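Midov Practice Arm: What It Is and How It Works
Written for readers ages 8 to 12 by Salamatu Tijani

The Midov Practice Arm is a robot arm that lives inside a computer. There is no metal arm in the box. The kit is a program, a printed guide, and a game controller. You use the controller to move the arm on the screen, and the program works out what a real arm would do.

This kind of program is called a simulator. A flight simulator lets pilots practice without a plane. The Midov simulator lets people practice picking things up without a robot.

What comes in the kit

The kit has 63 objects to pick up. Most are kitchen shapes: bottles, cups, bowls, and blocks. It also has 8 table surfaces. Some are plain and some have busy patterns, such as stone with veins in it. The guide is 56 pages long and has large pictures.

The program is made by Midov. The object shapes come from a second company, Codum. You do not need to buy them separately.

The parts of the arm

The part that does the holding is called the gripper. It works like your thumb and first finger. It has 2 fingers, and they close toward each other. Between them is the linkage, a group of plates and joints that makes both fingers move together.

The part above the gripper is the wrist. It can turn and tilt. The arm itself moves the wrist from place to place.

In the simulator, the camera can ride along on the wrist. This is called the wrist view. It makes the gripper look very large and the table look far away. New users often find it confusing. Your own view of your hands is similar when you hold them close to your face.

How a grip works

A computer does not know that a bottle is solid. It has to be told. Each object is covered in flat pieces, like the panels on a soccer ball. The program checks many times each second whether a finger is touching one of those pieces. When it is, the finger stops and pushes.

The push makes friction. Friction is the rubbing force that keeps things from sliding. If you squeeze too gently, there is not enough friction and the object slips. Round objects are harder than square ones — they can roll before the second finger arrives.

A shape that is narrow at one end and wide at the other is harder again. The wide end is usually heavier. If you hold the narrow end, the object may tip.

How well it does the job

We tested the kit on a school laptop. The arm moved smoothly on all of the surfaces. The controls took one afternoon to learn. The Umness kit, which we tried in February, has more objects but no wrist view. The Uçar kit has a better guide, but it runs slowly.

The Midov program has a few faults. Objects have simple shapes, and you can see the flat panels up close. There is no sound. The replay button is small and easy to miss.

Saving your work

Press the save key when the gripper has closed. The program stores the position of every joint, so you can go back and try a different grip from the same spot.

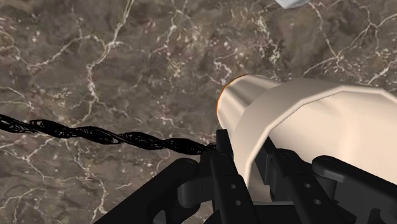

Saved grips go into a folder called My Grips. To open one, choose it from the list and press the start key. You can change the name of a grip, but each name can be used only once. To delete a grip, an adult has to type in the password from the back of the guide.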